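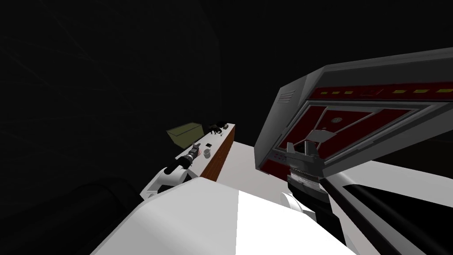 Page last changed: March, 4:40 p.m.

FOR IMMEDIATE RELEASE

Parncombe Shared Workshop opens up its kitchen robot build, simulator first

I've been promising the people on our mailing list a proper announcement for ages, so here it is - our two-armed kitchen robot project, the one we call Jalden, is now open to anybody who wants to build along with us. The simulated kitchen, the arm controls and all of our messy build notes go out this month, free of charge, from the workshop's own download page.

A bit of background for anyone new. Parncombe is a shared workshop with a lot of benches, a decent set of hand tools and one very loud compressor. I started Jalden on the corner bench with a pair of secondhand motors and a plan that was far too big. The plan got smaller (thank goodness!) and the group got bigger, and what we have now is a robot that lives on the computer first and in metal second. We try things out in the simulator, and the parts that behave themselves get made.

The kitchen in the simulator has a counter with a wooden front, a few small things to reach for, and a microwave. I can't tell you how many evenings have gone into that microwave. A door is a rotten thing to ask a gripper to deal with. It swings on an arc, the arm would much prefer to move in a straight line, and if your fingers are in the wrong place you shove the whole oven backward. We've logged 2000 practice runs so far, and 400 of those were microwave runs and nothing else. 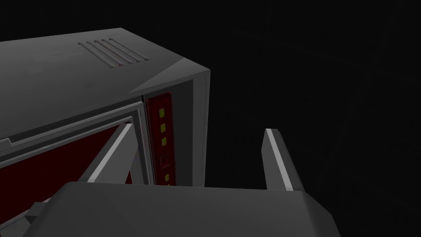

What's in the release

You get the kitchen itself, with the lighting set the way we use it. You get the control code for both arms, including the wrist camera views, which I'd suggest turning on right away, as judging finger spacing from the head view alone drove me up the wall. You get Grunda, our little scheduling program, which decides which arm moves when so they don't knock elbows. And you get the drawings for the gripper: plain flat fingers, two to a hand, easy to cut on the sort of machine most shared shops have in a back corner.

The notes are in there too, and I left the bad weeks in. There's a long stretch where I had a joint limit set backward and blamed everything else in the building. If you're building at home, that part may save you a weekend.

We owe a big thank-you to Krūmiņa, the small machine shop across the yard, for cutting our first set of finger blanks from offcuts and for letting us come back with a second drawing when the first one had the holes on the wrong side.
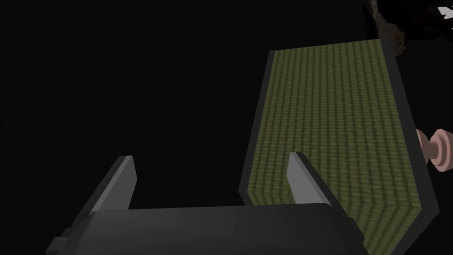

Do I need to build the real arms to take part?
Most of our group works only in the simulator, and an ordinary desktop computer with a reasonable graphics card will run it. The metal version is there for people who want it.

For those who do want the metal version, we're putting together parts kits for one arm, with the joints, wiring and fasteners bagged and labeled. The first batch is 200 kits. We're packing them ourselves in the evenings, so please be patient with us, and please check your bags before you start bolting anything down.
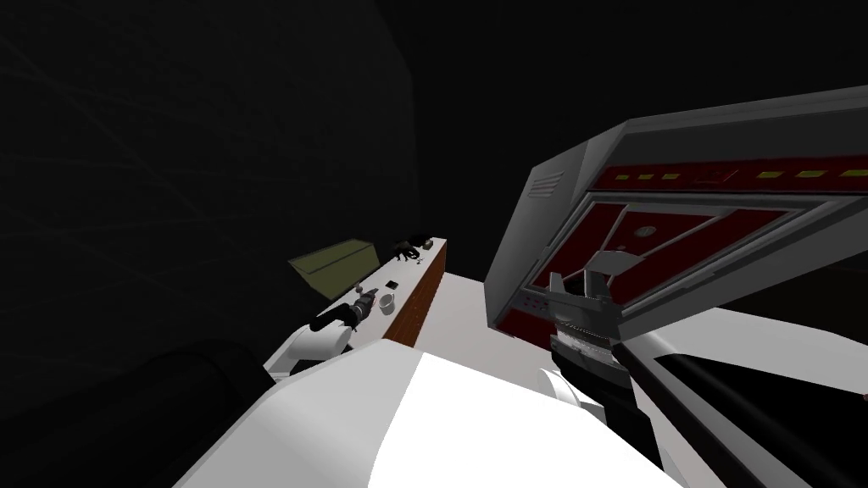
The motors aren't included, I should say, and neither is the power supply. We went back and forth on that, but people tend to have their own favorites and a lot of folks already have something suitable on the shelf. The notes list what we use and what we tried before that.

We're also holding an open bench evening at Parncombe later in the month, starting at 7 p.m. Bring a laptop, bring a half-finished gripper, bring questions. I'll have the simulator running and I'm happy to hand over the controls to anyone who fancies a go at that microwave door.

For interviews, kit questions or a tour of the workshop, write to the Jalden desk at Parncombe Shared Workshop. I answer the mail myself, usually after supper.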